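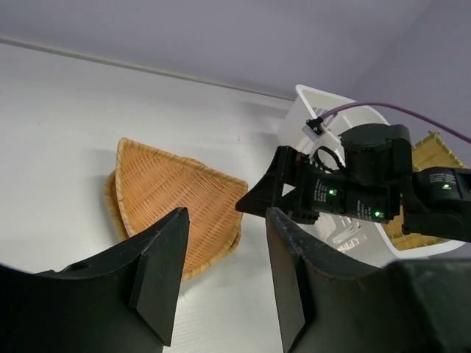
A white tabletop with a few tiny specks on it.

Where does all the dust come from?
By Benvinda Guerreiro

If you have ever been asked to dust a shelf on a Saturday, and then walked past the same shelf a few days later and found it needed doing all over again, you have probably wondered who keeps putting the dust back. I wondered this a great deal when I was small. My grandmother had a long sideboard with a glass bowl on it and a row of china birds, and every single bird had to be picked up, wiped and put down again facing the same way. By the time I got to the last one I was quite sure that the first was getting dusty again behind my back.

In a way it was. Dust is always falling, very slowly, in every room of every house, and it is falling in yours while you read.

So what is dust?
Dust isn't one thing. It is the name we give to all sorts of tiny bits that are small enough and light enough to float in the air for a while before they settle. If you could shrink yourself down and go for a walk through the fluff under your bed, you would find yourself climbing over threads from your socks and blankets, crumbs of soil from the garden, grains of pollen, hairs, scraps of paper, bits of insects and perhaps a little soot from a candle or a cooker.

You would find some of yourself there too. Your skin is always making new layers underneath, and the old layer on the outside comes away in flakes so small that you never notice them going. If you have a cat or a dog, they are doing exactly the same, and adding a good deal of fur as well.

No two houses have the same dust. A house near a beach has more sand and salt in it. A house beside a busy road has tiny specks of rubber, worn off the tyres of cars. My friend Fernanda Sampaio bakes bread in her kitchen, and when she wipes the top of her fridge the cloth comes away pale with flour.

Why does it float?
Drop a pebble and it goes straight down. Drop a feather and it takes its time, wandering from side to side, and that is the air getting in its way. Air feels like nothing much to us (unless it is windy), but to something very small and very light it is thick, a bit like treacle is to a spoon. A speck of dust is pulled down by gravity just as the pebble is, but the air holds it up so well that the least little puff will send it sailing off again. Opening a door will do it. So will turning over in bed, or laughing.

The bigger bits come down in minutes. The smallest ones can stay up for hours and hours, and some would hardly settle at all if people would only stop moving about.

Dancing in the sunshine
Have you ever seen sunlight come through a gap in the curtains, with hundreds of little sparkles drifting about in it? Those are dust specks, and they are in the rest of the room as well. We only see them in the beam because it is so bright compared with the shadows behind it. Each speck catches some of the light and throws it towards your eyes. Move your hand slowly through the beam and you will see them swirl, and then you will know which way the air is going, even though you can't see the air itself.

Xolani Khumalo, aged eight, wrote in to ask whether the beam sucks the dust towards it. It's a very sensible question, Xolani, and it certainly looks that way, but the dust was there before the sun came round.

Dust that goes travelling
Outdoors, dust can go on enormous journeys. Strong winds pick it up from the Sahara Desert in Africa and carry it high over the Atlantic Ocean, and some of it comes down in the rainforests of South America, where it helps to feed the soil. Sometimes the wind blows the other way, towards Europe. Then people come out in the morning and find a fine reddish powder on their cars, brought down by the rain.

There is even dust from space. Little grains of it drift down on to the Earth all the time, left over from comets and from rocks bumping into one another. Most of them land in the sea, as there is such a lot of sea, but a few do land on rooftops.

Try it yourself: a dust catcher
You will need a piece of dark card, some clear sticky tape and a magnifying glass if you can borrow one. Ask a grown-up to help you tape a strip across the card with the sticky side facing up, using two more small pieces to hold down the ends. Leave it somewhere it won't be bumped. A windowsill is good, and so is the top of a bookcase. Start on a Tuesday and look at it again the next Tuesday.

You could make a second one and put it in a different room, then guess which will catch more before you look. Write your guess down so that you can't change your mind later! Look for long thin shapes, which may be fibres from clothes, and for anything with a colour. Mine caught a lot of bright blue fluff, and it took me until teatime to work out that it was from my own slippers.

Words to know
Fibre: a very thin thread, like the ones that make up cloth.
Pollen: the fine powder made by flowers.
Soot: the black powder that comes from something burning.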